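Search this site Search for: Go

Tungate print room reopens with ginkgo cloth

5/19/24

The textile room at Tungate has reopened after two months of repairs, and its first new run is a sheer curtain cloth printed with ginkgo leaves.

Custetico, which leases the room, said the order is for 240 panels and will go to the Dulten guest house once the last of them are hemmed. The colours were picked from a set of samples shown in May.

Dalibor Procházka, who manages the room, said sheer cloth takes longer to fold than the cotton the staff are used to. "It slides, and it creases if you rush it," he said. "We do it on a white board so you can see the print and find the edges."

The repairs cost $2,000 and covered new lighting and a section of floor near the back door. A further $600 was spent on shelving.
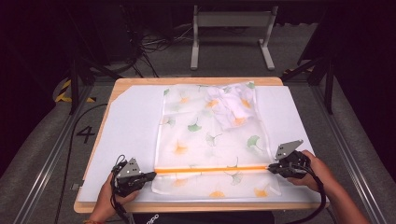
Translucent fabric with green and orange ginkgo leaves, laid over a white board on the table.

The room will take small orders from the public again next month. Offcuts are being sold at the front counter.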